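Saturday, 18 May issue
By the Features Desk, Pradurberg

The shared workshop at Nirkwood has 82 members, and for most of its life it has been known for furniture repair. Its present undertaking is a two-armed sorting bench, named Stukero by the members who are building it at weekends and on weekday evenings. 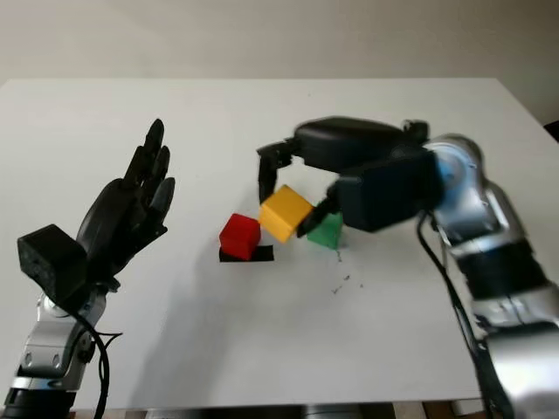
Money has shaped the design from the outset. The group set aside 845 pounds for fittings, cables and the table itself, and the arms came on long loan from Miettinen, a supplier in the town. Members chose to fit each arm differently, with a black hand of humanoid form on one and a two-fingered gripper on the other, so that both could be tried on the same coloured cubes. A black square on the white top lies under the red cube.

Work has taken nearly 18 months. Safety rules are posted at the door, and new members must complete an induction before they may use the bench. The workshop opens to visitors on Saturday afternoons, and places should be booked at the front desk.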